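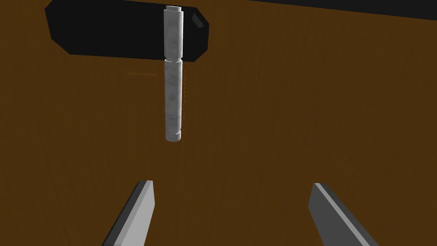

Stationery shop to stay open through winter

The Nakajima stationery shop on Rikach Street will stay open at least until spring after its owner signed a new lease with the building's landlord, Lement Properties.

Isamu Arai, who has run the shop for 72 months by his own count, had told customers in October that he expected to close. The old lease was due to run out at the end of November, and the first offer from Lement would have raised the rent by a third.

Under the new terms, the rent stays the same for four months and then goes up in 2 steps. Arai gave up the back storage room as part of the deal. Stock kept there will move to the basement.

"I would have liked a longer lease, but I can work with this one," Arai said on Thursday. "We have school orders to fill and I didn't want to leave people stuck."

The shop sells pens, notebooks, drawing supplies and wrapping paper, and takes in fountain pens for repair. Repairs were stopped last month and will start again next week. Customers who already picked up unfinished pens can bring them back at no extra charge.

Reiko Kudo, who teaches calligraphy upstairs, said her evening classes will go on as planned. Three places are left in the beginners' group.

Lement did not comment on plans for the vacant unit next door, formerly the Clustel copy shop.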